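How do you find out which gripper is better?

A gripper is the part of a robot that holds things. It does the job your hand does. At Cidero, Aleksandra Wróbel and Bartosz Urbańczyk test grippers for a robot arm. This page explains how one of their tests works.

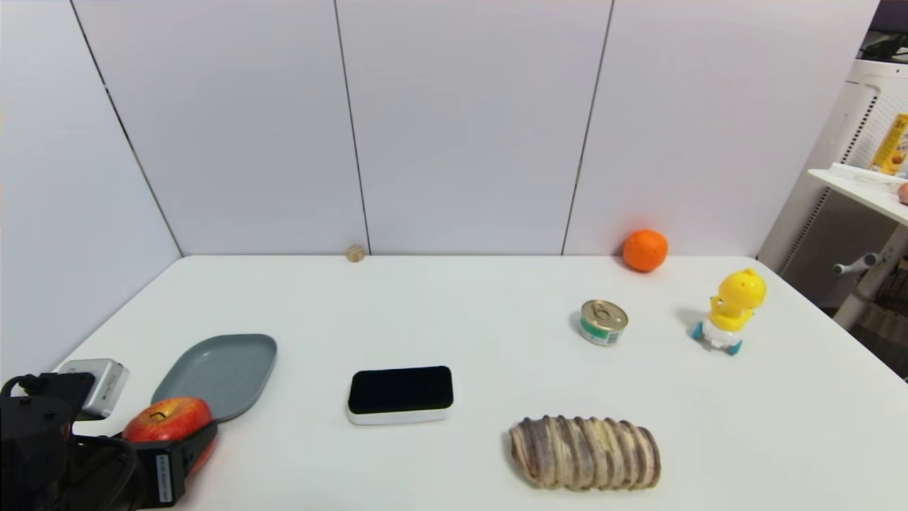
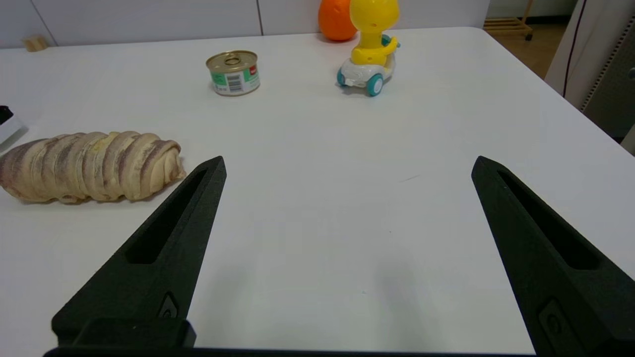
## Start with the objects

A fair test needs objects that are different from each other. If every object were a cube, the test would only show that the gripper can pick up cubes. Wróbel picks objects by shape first, then by surface, then by how easily they are damaged. The apple is round and can bruise. The can is short, with flat ends and a pull-tab lid, and it does not bend much when squeezed. The bread has ridges and is soft, so a strong grip will leave a dent. The yellow toy has wheels, and an object with wheels can move away when a finger touches it.

## Two sets of fingers

The test compares two sets of fingers, called Naltus and Tralteo. Naltus fingers are stiff. Tralteo fingers bend a little when they press on something. The same arm is used for both sets, and so is the same control program. Only the fingers change. When engineers change one part and keep the others the same, they can tell which part made the difference.

Each set makes 200 tries, divided equally among 4 objects. That gives 50 tries for each object.

## What counts as a pick

Before the test, the team writes down the rules:

- The object must leave the table.
- It must stay in the gripper until the arm stops.
- It must not be dented or bruised.

A try that breaks any rule is scored as a miss. Urbańczyk also writes down the kind of miss. "Slipped" and "squeezed too hard" are different problems and need different repairs.

## Two cameras

One camera looks across the table from higher up. It helps the robot find an object and plan a path to it. A second, small camera rides near the gripper and looks out past the fingers. It helps with the last part of the move, when the fingers must line up with the object. Up close, a finger can hide part of what the camera needs to see, so the program uses both views.

## Reading the score

In April the two sets made 400 tries in all, and 307 were good picks. That number does not say which set is better. To learn that, the team has to split the score by fingers, and then by object. One set might do well with the can and badly with the bread.

Try it yourself with kitchen tongs and a pair of chopsticks. Choose 4 objects, write your rules first, and give each tool the same number of tries.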